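October
By Iner Ulloa
Print this article | E-mail this article
Search Golteo Go

Scooping goes faster when the trash can stands right beside the litter box. Pull the liner well down over the rim so it stays put. At our place in Arkholm, the job takes 2 minutes.
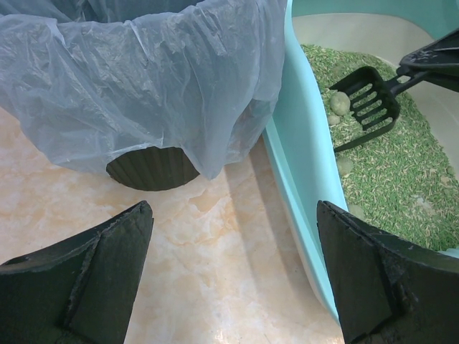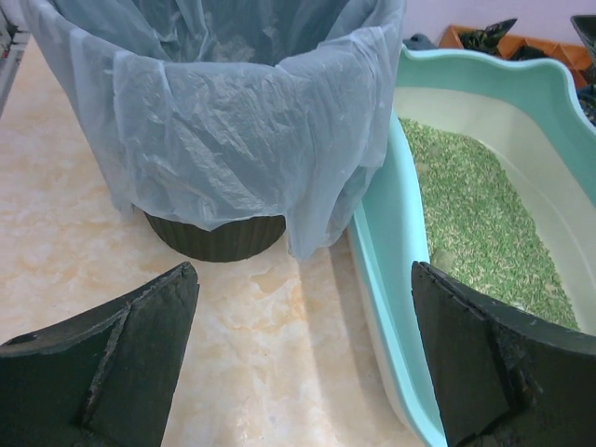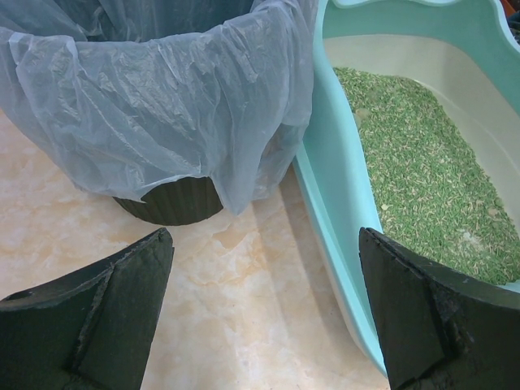
Green pellet litter, with a lined bin next to the box.

Pellets cost more than clay, and I paid $13 for the last bag. It lasted 11 days with two cats. Lift the clumps out whole and shake the scoop gently over the box.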